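Section 9: Folding, Cleaning and Storing the Canvas Cover

Rarkudar Heavy Canvas Covers, Owner's Guide

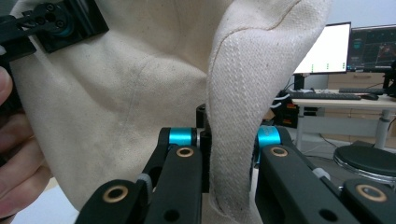 By now you have put the cover on, admired it, and possibly told a neighbour what it cost. Sooner or later it has to come off again and go somewhere, and the somewhere is always smaller than you remember. This section deals with getting a large piece of heavy cloth into a small shape without losing your temper or your seams.

It applies to the standard and long covers in undyed beige. If you have the waxed version, sold under the name Gronevar, use Section 10 for cleaning and come back here for the folding, which is the same but heavier and leaves your hands smelling of candle.

9.1 Before you start

You will need:

A clean, dry floor or a large table
A soft brush with natural bristles
The storage bag that came with the cover
The two cotton ties that came inside the bag (look in the garden, where most of them end up)
A second person, if one can be talked into it

The cover can be folded alone. It takes longer and there is nobody to blame.

CAUTION: The cloth must be fully dry before it is folded. Canvas that feels dry in the middle is often damp along the seams, where the cloth is doubled. Pinch the seams between finger and thumb all the way along. If any part feels cool or stiff, hang the cover up again and find something else to do.

CAUTION: Do not tumble dry. Do not dry over a radiator. Do not iron. The cloth will shrink, and it will not shrink evenly, and you will own a cover for something that does not exist.

9.2 Brushing down

1. Hang the cover over a washing line or a stair rail with the outside facing you.

2. Brush from the top downwards in long strokes. Follow the length of the cloth and go lightly across the seams.

3. Turn it and do the other side.

4. Shake out the corners. Leaves, grit and the occasional surprised earwig collect in the corners, and whatever you leave there in autumn will still be there in spring, in worse condition.

Note: Grey smudges are normal on undyed canvas and come from handling, ladders, bicycles and the general business of living. They do not weaken the cloth. Most will fade with brushing. Those that do not can be left alone with a clear conscience.

9.3 Spot cleaning

Read this part before reaching for the cupboard under the sink.

1. Brush the mark first. Wetting dry mud makes it permanent, or as good as.

2. Mix 50 ml of plain soap flakes with 2000 ml of lukewarm water. Stir until the flakes have gone.

3. Dab the mark with a sponge, working from the outside edge in towards the middle. Do not scrub. Scrubbing raises the surface and leaves a fluffy patch that will attract every bit of dirt in the county.

4. Rinse with clean water and a clean sponge.

5. Hang to dry in moving air, out of strong sun.

CAUTION: No bleach, no washing-up liquid, no pressure washer. We know that the pressure washer was expensive and that you would like to use it on something. Use it on the patio.

Mildew shows as small dark specks, usually in clusters, and smells like a tent from your childhood. Treat it early with the Hourani canvas cleaner listed in Section 12, following the directions on the bottle. Once the specks have gone right through the cloth they can be slowed down but they will not come out.

9.4 Checking the seams

Do this every time the cover comes off. It takes a few minutes and saves a good deal of needlework.

1. Hold the cloth up by one edge, so that the rest hangs in a long fold.

2. Let the seam fall to the outside of the fold, where you can get at it. Good light helps. So do reading glasses, whatever you may have said about not needing them.

3. Run the seam through your fingers from top to bottom. A sound seam feels even. A failing one has a flat spot, a loose loop or a place where the cloth slides about between the rows of stitching.

4. If the hanging end has wound itself into a rope, let it turn freely until it has finished. Do not pull it straight from the bottom. Pulling on a twist puts all the strain on one short piece of seam.

5. Repeat for the curved seams. These need more patience than the straight ones because the cloth bulges on either side of them and likes to hide things in the creases. Smooth it with your palm as you go.

6. Mark any weak place with a safety pin or a bit of coloured thread. Chalk is traditional and will have vanished by the time you find the needle.

Small repairs are covered in Section 11. For a gap longer than your hand, send the cover to the Bakbridge workshop. Please brush it first. The workshop has asked us to say so in bold letters, and this guide has no bold letters, so kindly imagine them.

9.5 Folding with two people

1. Spread the cover out with the outside facing up. Pull it flat from the corners and walk round it, easing out the wrinkles. It will not go perfectly flat. It has curved seams in it and was never meant to be a tablecloth.

2. Each person takes the two corners at one end. Agree out loud which way you are folding. This step is left out more often than any other and accounts for most of the shouting.

3. Bring the long edges together so that the cloth is folded in half along its length. Lay it down and smooth it towards the open side.

4. Fold in half along the length again. You should now have a long strip. If you have a triangle, go back to step 1.

5. Starting at the plain end, roll the strip towards the end with the eyelets. Roll firmly but do not strain at it. One person rolls and the other keeps the strip straight and offers advice.

6. Tie the roll with the cotton ties, one towards each end. A bow is fine. A knot that needs a knife next year is not.

Note: Change the position of the first fold each year by the width of a hand. Heavy canvas remembers a crease, and a crease that always falls in the same place will wear through along that line.

9.6 Folding alone

1. Hang the cover over a line so that equal amounts fall on each side. That is your first fold done, and the line has made a better job of it than most people would.

2. Take hold of the bottom corners on one side and walk them up to meet the line. Peg them there.

3. Do the same on the other side.

4. Take out the pegs and lift the whole strip off over your forearm. Get it to the floor or table before your forearm gives out.

5. Straighten, roll and tie as in 9.5, steps 5 and 6.

CAUTION: The long cover is heavy enough to pull down a light washing line. Use a fixed rail if you have one.

9.7 Bagging and storage

1. Stand the bag upright and fold the neck down on the outside, like a sock.

2. Lower the roll in, eyelets first. Do not push from the top, which only makes it wider.

3. Pull the neck up and draw the cord loosely closed. The cloth needs to breathe.

4. Store off the ground in a dry place. A shelf is ideal. A concrete garage floor will feed damp into the bag all winter without once mentioning it.

5. Keep the bag away from mice. They are fond of undyed canvas and have no interest in the terms of your guarantee, which does not cover them.

If the cover is to be stored for longer than one winter, take it out in January, unroll it, let it air for an afternoon and roll it up again from the other end.

CAUTION: Do not stack anything over 400 newtons on the bag. If you do not know what that is in paint tins, put the paint tins somewhere else.

9.8 If something has gone wrong

The cover will not fit in the bag.
It has been rolled too loosely, or there is air in the folds. Unroll it, smooth it and try again. If it still will not go in, check that you have our bag and not the one for the camping chair.

The cloth feels stiff after drying.
Soap has been left in it. Rinse again with clean water and hang it up. Some stiffness in a new cover is normal and goes with use.

One edge has come out longer than the other.
The first fold was not straight. The cover is unharmed. You may leave it like that if you can bear to.

There is a sharp crease that will not drop out.
Hang the cover outdoors on a dull, breezy day with the crease running downwards. Leave it overnight if rain is not expected. Do not be tempted by the iron. See 9.1.

A tie is missing.
Any soft cotton tape will do. Avoid wire, elastic cords with metal hooks, and baler twine, all of which cut into the roll.

Section revised March 26, 2022. Replaces the loose sheet supplied with earlier covers, on which steps 3 and 4 of the folding instructions were printed the wrong way round.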